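News > Packing and Storage > Small Goods

Skeseck changes tabletop packing layout for small bottles

September 13, 2023

Skeseck has revised the packing procedure for small personal care bottles at its Gerer site. The new layout replaces the deep cartons in use until July and applies to all orders of up to 40 units.

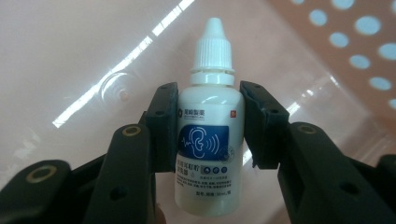

Ear care products are the first group to move to the new procedure. They are sorted by volume and closure type before packing, and each bottle is checked for a seated cap and a readable front label. On the white dropper bottle, the blue panel with the outline of an ear serves as the sorting mark, so packers can separate it from eye and nose products without reading the small print. Bottles stay upright until they are bagged.

Baskets and bags

Each packing place now has one open plastic basket with perforated walls and a supply of clear bags. The basket is set on the left side of the table, with the bag within reach. Maximum load is 25 bottles per basket – heavier loads go to the floor line.

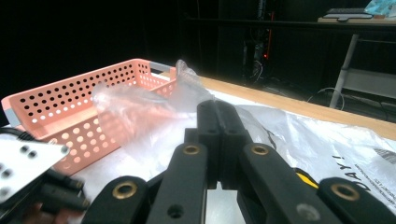 Table surface

Tabletops at the Gerer site are white. Skeseck kept the color and chose salmon-pink for the baskets, which gives a clear contrast at the rim and along the outer bottom edge. Bags may be left over one end of the basket between orders, but must be flattened before they are filled. Wolex supplies the bags in packs of 600.
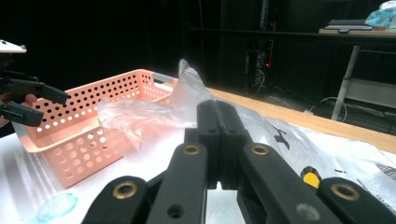 Next sites

The Aguirre site will adopt the same layout after its stock check. Order code for the basket is 1424.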